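The Water at Annan

My aunt left me her share of the spring at Annan, and with it a box file, two deckchairs and a standing order to a man who came twice a year to look at the pipe. I had never seen the spring. I work in returns and refunds, and have a low opinion of anything that is said to do you good.

According to the box file, the water at Annan cured stiffness, poor sleep and what one letter called a heaviness of the outlook. The letters went back years. I read them on the train with a pencil in my hand. All of them were from people who had got better in the spring or early summer, when people with stiffness and a heavy outlook do tend to get better. I wrote this in the margin, and then felt mean, as the writer had put a pressed violet in with hers.

The other shares belonged to a firm called Tradon, which wanted mine. They had offered my aunt money in February and she had sent the letter back with a recipe on the other side. I thought the recipe might be the more useful half. It was for a cordial, to be made with the water, sugar and lemons, and drunk before bed.

I made it in the kitchen of her cottage on the first night, with water from the tap.

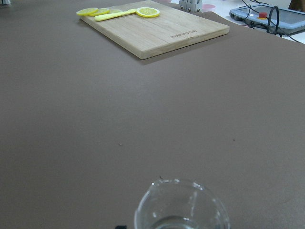
Lemon slices on the board, before the cordial.

It tasted of lemons and sugar. I slept very well, which I put down to the train.

In the morning I walked up to the spring with her map. I had expected a stone basin at least, or some moss. There was a concrete lid with a ring in it, and next to the lid a plastic pipe coming out of the bank, and out of the pipe came water at the rate you would get from a kettle if you were being careful. A woman in a green anorak was filling bottles. She had a great many of them, in a pushchair.

I asked her what it did.

"What does what do?" she said.

"The water."

She looked at the pipe for a bit. "My husband has it in his tea," she said. "He's 70."

I said that plenty of people were 70 who had never been near the place.

"Well, they're not married to me," she said, and screwed the top on another.

The man from Tradon came that afternoon. He wore new boots and sat in one of the deckchairs without testing it, so I thought he must be either brave or badly briefed. He told me the firm had plans for a bottled water to be called Justolach. I asked what it meant. He said it didn't mean anything yet. They had tried it on people in a hotel, and 58 in every hundred had said it sounded old.

"And the water?" I said. "Did they try the water?"

"The water's very good," he said.

"Good for what?"

He opened his folder. I could see him decide against a page and turn over to the next one. "We wouldn't make a claim," he said. "We'd let the customer make the claim."

I have to say I liked him better after that. I offered him a glass of the cordial, and he drank it, and said he could tell at once it was the real thing. I didn't say anything about the tap.
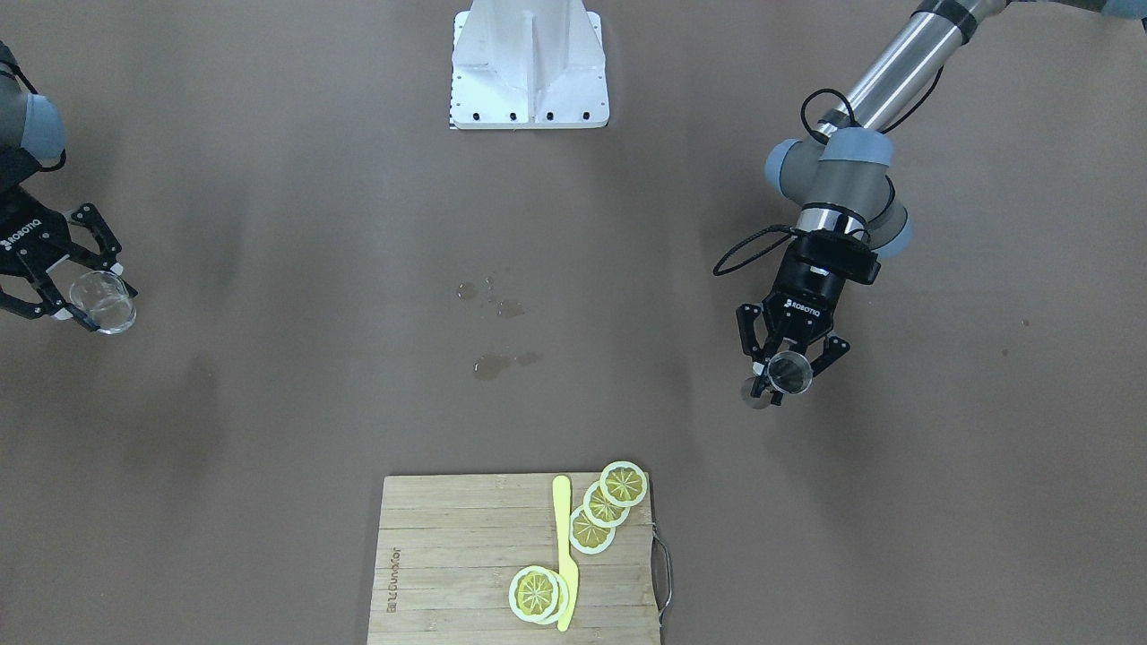

When he had gone I got the box file out again and laid the letters along the floor of the front room in order of date. I was looking for a complaint. In my line of work there is always a complaint. You can sell a person a plain white plate and somebody will write in to say it was whiter in the shop. But there was no complaint among the letters, from first to last, and this bothered me far more than the cures did. Either my aunt had thrown the bad ones away, or else the people it hadn't worked for had not thought it worth a stamp.

I found the answer, or part of one, in a brown envelope at the bottom, marked Dotell. This was a laboratory. She had sent them 2 bottles, one from the spring and one from the kitchen, and paid for a full report on each. I turned the pages looking for the difference. The figures matched all the way down. Under the last line she had written, in pencil, Same pipe!! and then, smaller, Thought so.

So she had known. The tap in the kitchen ran off the spring, the man who came twice a year looked after the lot, and I had been drinking the cure since I arrived. I had cleaned my teeth with it.
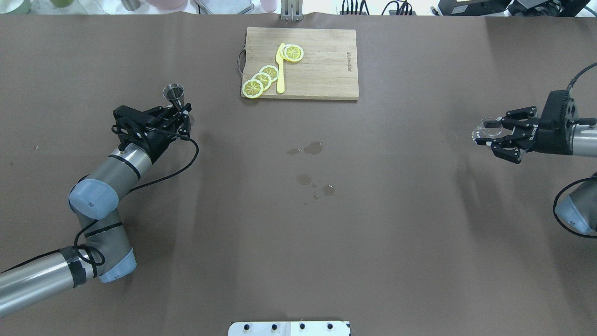
I did some checking, as anybody would. I bent down and touched my toes, or got nearer to them than I had expected. I had slept for 10 hours, then walked up a hill and been civil to a man with a folder. None of it proved a thing. I had been on holiday for one day, after a bad winter, and it was spring outside.

I wrote to Tradon that evening and said the share was not for sale at present. I gave no reasons. Then I went through to the kitchen and ran the tap for a while, and held a glass up to the window, and could see nothing in it at all.

I drank it anyway. It was a bit flat. I wrote that down and put it in the box with the rest.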